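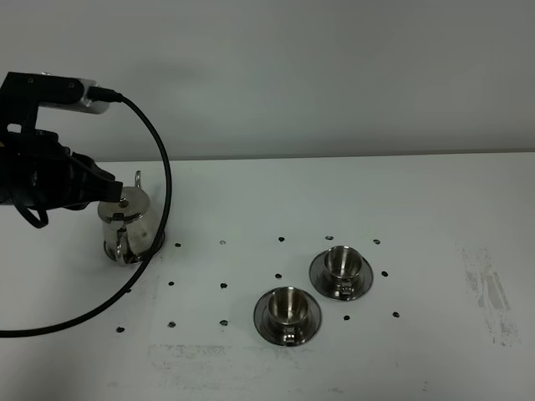 Nneka Garba

I said I'd write up the work on the tea cell, mostly so I have it somewhere other than the back of a Gauthier delivery note.

The job came in July. The cell had started missing the lid knob. It would come down over the pot, close the fingers, go up again with nothing in them, and carry on to the cups as though all was well. Amrit Turcotte runs it most days and had been keeping a tally on the whiteboard. In his last full set he got 174 good grips before he gave up and switched it off at the wall.

First thing I looked at was the cable. The sensor on the wrist has its lead coming out of the far end, so it leaves the arm pointing away from the base and has to come all the way round to get home. With the arm over the pot that makes a big loop in front of the steel, low enough to brush it if the arm goes down and back in the same move. There is a clip for it further up the arm. The clip was done up but the slack was all on the wrong side, so I undid it, took in a hand's width and did it up again. Too tight is worse, by the way. Turn the wrist to both ends of its travel by hand before you trust it.

Then I checked the plug. It had worked a bit loose. I pushed it home and put a wrap of tape round it, and Teun Wuyts has promised me a proper right-angled one from Zusbridge. He promised me one in the spring as well.

The fingers were next. They are plain black ones, and the pads wear on the inside near the tip, where you don't look. One had gone shiny. I swapped the pair, because a new pad against an old one closes off centre and then you spend the afternoon chasing it. Brock Wong's rule is new pads every 4,000 cycles. The log said 3,000 and they were already past it, so I've changed the note on the door. Steel is slippery and a small round knob doesn't give you much to hold.

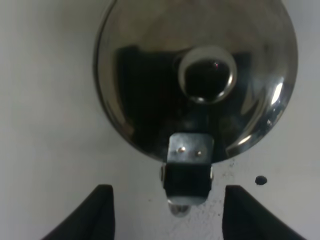
Wrist view of the lid, with the fingers open either side of the bracket.

After that came the part I'd been putting off, which was the wrist camera. Polished steel is awful to look at with a camera. The lid is a mirror with a bulge in it, so you get the arm, the wall and the lamp all bent round the rim, and the knob is a dark blob in the middle of a bigger dark blob. The old settings looked for a bright ring. Fine if the lamp is where it was when somebody taught it. Somebody had moved the lamp.

I didn't move it back. I turned the exposure down until the highlight on the rim stopped flaring and then taught the outer edge of the lid instead of the knob. The edge is against white table and shows up well enough at any time of day. The knob sits in the centre of the lid, so once you have the circle you have the knob. It took three goes. On the second I had it finding a nice circle that was really the lid plus a bit of its own reflection, and the fingers came down beside the knob by the width of a pencil.

While the panel was off I wiped the table down. The marks came up all right, though some have smudged over the months and want doing again with a finer pen. The scuffs on the right-hand side don't come off with anything I own. Jericho Lumanlan says they were there when the table arrived and I have no reason to doubt him.
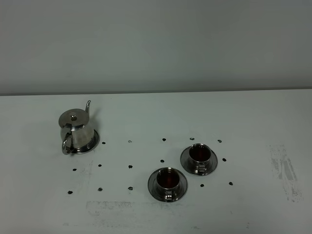 The last check is always the same one: pot on the left, both cups out on their saucers, and run it from cold start with nobody leaning on the bench. Leave a gap between the saucers. If they touch, one nudges the other when the arm sets a cup down and you'll blame the calibration. Use the marks and look straight down at them when you place things, not from the chair.

It did 97 grips on the knob before I stopped it to go home, and no misses. Amrit wants to see a longer run than that, which is fair.

Still to do: the right-angled plug, the new marks, and a guard for the lamp so it stays put. I also want to copy the camera settings over to the Drusa controller in the other room, where the old ones are still loaded. The Stovow manual for the wrist unit gives the steps in a different order from the ones on the screen. Follow the screen, and write down the old exposure value before you touch it.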